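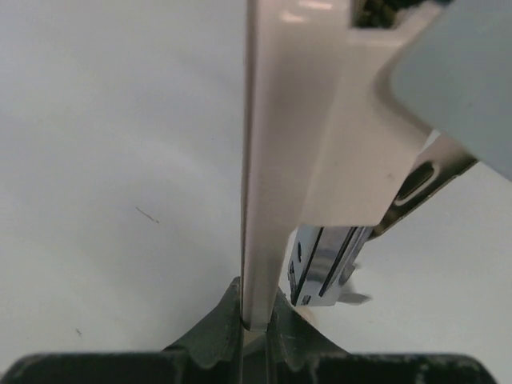
**Premdale Mending Circle** · posts by Puspita

Right, it's Monday night, the kettle's on and I've been meaning to write this up for ages. A thread on altering charity shop clothes when you are not, and never will be, a proper dressmaker. Get comfy, it's a long one.

---

First thing. I did not grow up sewing. My mum could take up a hem in an advert break and I refused to learn a single stitch from her out of pure teenage stubbornness. I started at 38 with a pair of curtains that were too long and a borrowed machine, and those curtains still don't match. One is a good thumb's width longer than the other. I live with it.

---

What got me properly going was a coat. Navy wool, lovely collar, £12 in the hospice shop on the high street, and so big across the shoulders I looked like I was wearing a wardrobe. Liesbeth told me not to touch it. Shoulders are the one thing she says to leave alone, and Liesbeth De Haan used to alter bridal wear so I should have listened.

I did not listen. The coat is now a very nice cushion and a draught excluder.

---

So, rule one from me to you: buy for the shoulders. Waist too big, fine. Too long, great, even better. Sleeves too long, easy. But if the shoulder seam is halfway down your arm put it back on the rail, however pretty the buttons are.

(Or buy it for the buttons! I have done this. I regret nothing.)

---

Wash everything before you cut it. Yes, even if it smells clean, even if the label looks fine. I took up some linen trousers beautifully, wore them once, washed them, and they came out as pedal pushers. Issa still asks after them.

---

Someone asked about thread. I use the same polyester all-purpose thread for nearly everything, in 4 colours: white, black, navy and a sort of mushroomy grey. The grey disappears into more fabrics than you'd think. If I'm stuck between two shades I go for the darker one. The cheap reels from the market that come in a big plastic tube are pretty but they snap, and then you swear, and then the cat leaves the room.

---

Hems. Okay. Everybody wants to talk about hems.

Put on the shoes you'll wear with the thing. Stand normally. Get another person to pin it, because as soon as you bend down to look the whole lot shifts. Pin the back first. Then walk up and down the hall a bit and sit on a chair, and look again before you go anywhere near the scissors.

---

If you live on your own like me, I've had decent luck with putting one pin in, taking the trousers off, folding the leg over to match, then trying them on again. It's slow. I have the radio on.

---

Jeans are their own little nightmare. Hemant brought in a pair last month that he wanted shorter but with the original stitched edge kept, and I'd never done it, so Liesbeth talked us both through. You fold the leg up so the old hem sits where you want it to end, sew right up close underneath it, then tuck the extra up inside and press it hard. From the outside it looks like they came that way. He was so pleased he wore them home with his work trousers in a carrier bag.

---

Tip from that evening: go slowly over the thick side seams. Turn the wheel by hand if you have to. We broke two needles and Hemant found the point of one of them with his sock.

---

Darts! I was scared of darts for years. It's a pinch of fabric. You put the shirt on inside out, pinch the baggy bit at the back on both sides until it feels right, pin it, take it off (carefully, oh my goodness, carefully) and sew a long thin curve that goes to nothing at each end. Don't backstitch at the points, tie the threads in a knot by hand. It puckers less.

A huge men's shirt with two back darts is basically my uniform now.

---

Ironing. I know, I know. I used to think pressing was for fussy people, and I would sew a whole thing start to finish without switching the iron on and then wonder why it looked homemade. Press every seam as you go. Press, don't shove it about. A damp tea towel over wool. If you only change one thing after reading this, make it that one.

---

Some things I've found on the rails this autumn, in case you need encouraging:

- a green corduroy skirt, 2 sizes too big, now has elastic in the back waistband
- a silk blouse with a tea stain on the cuff, so I cut the cuffs off and now it's a short-sleeved silk blouse
- a duvet cover in the most beautiful faded stripe, still waiting, possibly pyjamas
- a cardigan labelled Elline with one button missing, and I've swapped all the buttons for wooden ones out of my tin

---

Ooh, the button tin. Milan asked how many are in there and my nephew took that as a challenge one wet afternoon. 433. He lined them up by colour on my landing and I had to step over them to get to bed.

---

Mistakes of mine, for balance. I've sewn a sleeve on inside out. I've sewn a pocket shut. I've sewn a skirt to the skirt I was wearing, which took some explaining when Issa Issa from next door came round for his parcel and I answered the door in both.

Unpicking is most of it, if I'm truthful. Get a sharp seam ripper, good light, and something nice to drink that isn't anywhere near the fabric.

---

What I'd still love to learn: zips. I can put one in. I can't put one in so that you'd want to look at it. Liesbeth says tack it by hand first and I say yes Liesbeth and then I don't, and it comes out wavy like the seaside. November is going to be my zip month. Hold me to it.

---

A couple of you messaged to ask whether it saves money. Hmm. The skirt did. The coat very much did not. I've spent £60 on clothes since the summer and I wear nearly all of it, and I used to spend that on one dress for one wedding — so probably yes? But I also own a lot of ribbon now.

---

If you're in Premdale and fancy coming along, bring one thing that nearly fits you. Just one! People turn up with a bin bag full and get overwhelmed and go home. One thing, washed, and the shoes you'd wear with it. There's always tea, and Milan Van Leeuwen usually makes the ginger biscuits.

---

Oh and whoever left a single brown suede glove last time, I've got it on my hook by the door.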